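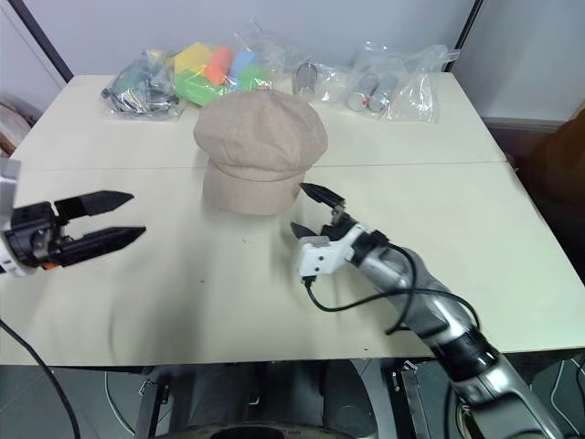
4. Fitting the Obi pendant shade

Caution: switch off the lighting circuit at the consumer unit before starting. The wall switch alone does not isolate the ceiling rose.

4.1 Check that the flex is no longer than 480 mm from rose to lampholder. Longer drops need the Hustuno support kit, part 451.

4.2 Unscrew the retaining ring from the lampholder and keep it to hand.

4.3 Offer up the shade and refit the ring. Hand-tight only - pliers will crack the thread.

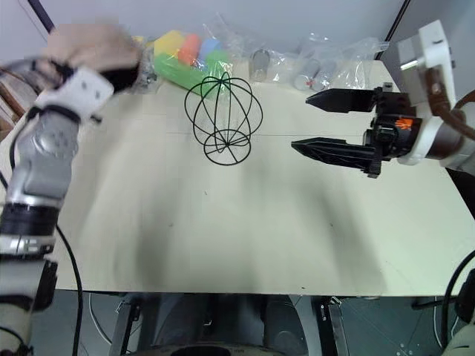

Wire shades must be checked for shape before they are hung. Stand the shade on a flat table, ring down, and turn it slowly. A globe in thin black wire, with its loops gathering at a small ring at the base, should stand on that ring without rocking. Ease any bent loop outwards by hand, a little at a time. Do not use heat.

Note: shades with a fabric cover skip this check. Go to 4.4.

4.4 Fit the lamp, restore the supply and test.

4.5 If the shade hangs to one side, loosen the ring, turn the shade a quarter turn and tighten again.

Spare rings are sold by Clultimeck in packs of two. Quote part 384 when ordering.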